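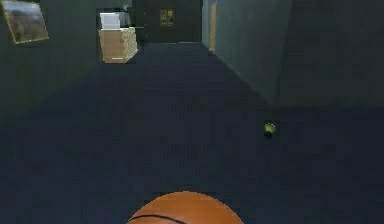 Home Issues Browse About Contact

4.2 Does the bounce test measure what it claims to?

Most of the club surveys reviewed so far rest on the drop test: a ball is let go from a fixed height and the rebound is read off a scale. Jalali's handbook treats the result as a property of the ball. We doubt this. The rebound depends on the floor at least as much, and few of the surveys say what the floor was made of, let alone how old it was.

The Pirnness survey is the most often cited. It reports 128 drops in one sports hall, all made in May, and concludes that worn basketballs lose bounce faster than worn tennis balls. The two kinds differ so much in size and surface (Figure 1, a computer rendering with one of each on a dark floor) that a single scale of wear for both seems hopeful. A basketball can be pumped up again before each session; an ordinary tennis ball cannot. The survey never says whether the basketballs were.

The Dogbe figures are larger – up to 2000 drops – but size does not rescue them. The balls were sorted into "new" and "old" by eye, by the same people who later read the scale. When we asked for the sorting rules we were sent a single page with 7 headings and no definitions.

Figure 1. A basketball and a tennis ball on a plain floor (computer rendering).

Gholamreza Jalali has argued that such faults cancel out over 100 drops or more. They may, if they are random. A tired reader who rounds up every time is not random, and we have found no survey that checked for one.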